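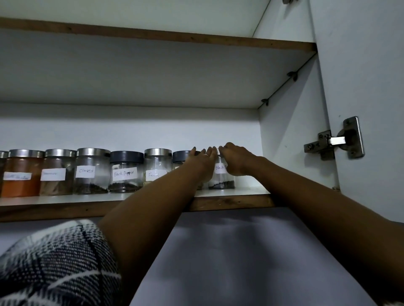 Right, quick one as I've got to be out the door in a bit. Cumin. Or cooking with old cumin, and old everything, and whether I'm going to stop.

I made the Stedley lentils again last night (the recipe from my old flatmate in Stedley, I've never had a proper name for it) and they tasted of warm beige. Same pan, same onions, same amount of everything. Blamed the lentils. Blamed the stock. Then opened the cumin and had a proper sniff and - nothing. Dust. A faint memory of a curry house.

So I did the thing I always say I'll do and never do, went through the lot. Paprika had gone brown. Ground coriander smelled of cardboard. The turmeric was fine but I think turmeric would survive a house fire. Two had dates I'm not going to type out here.

Whole seeds were a different story. The cumin seeds I bought ages ago for a pickle were still lovely once they'd had a minute in a dry pan. Nicanor Pastor has been telling me this for years, buy whole and grind as you go, and I nodded and carried on buying the ground stuff becuase I'm lazy and it's there by the tills.

Anyway. Went to Chege, the little shop on the Kostwood road, and got 400 grams of cumin seed, which is far too much, but the smaller bags were gone. Also cardamom, black mustard seed, a bag of dried chillies that made me sneeze through the plastic. Grinder is the old coffee one. Yes the coffee tastes a bit of cumin now. I don't mind it.

Made the lentils again today for lunch. Toasted a big spoon of seed, ground half, left half whole, in with the onions before anything else went near the pan. 12 minutes on the onions, longer than I usually bother. Completely different dinner. Lunch. Whatever it was. I had two bowls and then stood up eating the rest out of the pan.

Things I still don't know - does the freezer help? Someone in the comments on the bread post said yes, someone else said it goes damp the minute you open it. And what do you do with old paprika, is there any use for it at all or is it just bin.

Will put the full lentil recipe up when I've wrote down the amounts properly. 2nd June and I'm eating like it's November. Off to Mutevholm now, bus is in 12 minutes and I've only got one shoe on.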